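Feltmont Room Refresh: spring progress report

For Wojciech Szczepańska, Wallbridge Small Spaces Fund
From Macarena Pereyra

Hi Wojciech,

You asked for a page or two on how the shared room at Feltmont is coming along, and I'm so glad you did, as there's finally something to tell! Last time I wrote, we had a bare floor, a pile of flat boxes and a long argument about where the router should live. We now have a room people sit down in (and, in the case of the Herkdale reading group, a room they have to be asked to leave at closing time).

The big purchase was the round table. I know the application said rectangular, and thank you again for signing off on the change. The rectangle would have fit on paper, but when we taped its outline on the floor there was no good way past the corners with a coat on and a cup in your hand. The round one has a light wood top that looks lovely against the dark floorboards, and with no head of the table the seating sorts itself out a bit more kindly. It cost more than the one we'd priced. The delivery fee came in under budget, though, so we're only 20 dollars over on furniture as a whole.

On top of it we've kept to a few things: the black desk lamp, the sunflowers and whatever bottles have migrated there that week. The sunflowers are artificial, before you ask. I went back and forth on this because I love fresh flowers, but the room is closed over long weekends and I was not going to be the person emptying the vase in August. They're a good strong yellow and they sit in a little white pot that takes up hardly any space.
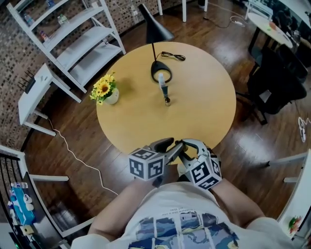

The lamp has been a bigger hit than I expected. The ceiling lights are fine for a meeting and pretty grim for anything cozier, and having one lamp at table height changes how people talk in there. My one complaint is the cable. It's long, so it ends up coiled on the tabletop, and I'd like to get it tucked away properly before summer. Same goes for the white cable from the side table, which still runs across the floor. I've put a cable cover on the list for next month (30 dollars, out of the small repairs line) and until it comes I'm asking everyone to watch their feet.

Storage next. We bought the white open shelving for the wall by the side table, and it went up in March in one long afternoon. I'd wanted closed cupboards and got talked out of it, and I have to admit open shelves are better here. You can see at a glance what's there, and things don't get shoved in a corner and forgotten. The flip side is that you can also see every half-finished water bottle! We had a first big clear-out in March, and I'm planning another as soon as I can talk people into it.

The dark gray cabinet with the white railing has turned into the spot for tissues, tape, water and anything else people reach for in the middle of a session. I'd love to pretend that was the plan. It was supposed to hold board games, but the games have gone back to Herkdale for now, where they get more use.
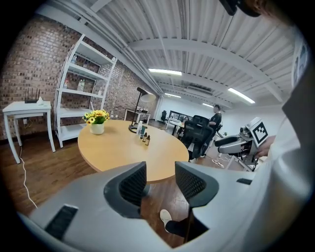 Then there's the brick. A couple of our regulars wanted it painted white to brighten things up, and we asked everyone who uses the room to drop a note in the box by the door. We got 70 notes back, which is more than we've had for anything, and most of them said leave it alone. So the red-brown stays. I'm happy about that, partly because it's warm to look at and partly because the paint money can go somewhere else. The white shelves show up nicely against it too.

Money, quickly. We have 551 dollars left from the second payment. I'd like to use it on:

a second lamp for the far side of the room
two small baskets for the shelves
felt pads for the furniture feet
replacement tissues, tape and so on through the fall

If there's anything left after that, Sproģis has offered us a fair price on a rug. I haven't said yes, and I'd want your view first, since rugs and spilled tea are not great friends.

What I still owe you is the sign-in totals. The sheets are in my bag, I just haven't typed them up, and I'll send them separately once I have. If you'd like to come by and see the room for yourself, mornings before eleven are quietest, and I'll put the kettle on.

Warmly,
Macarena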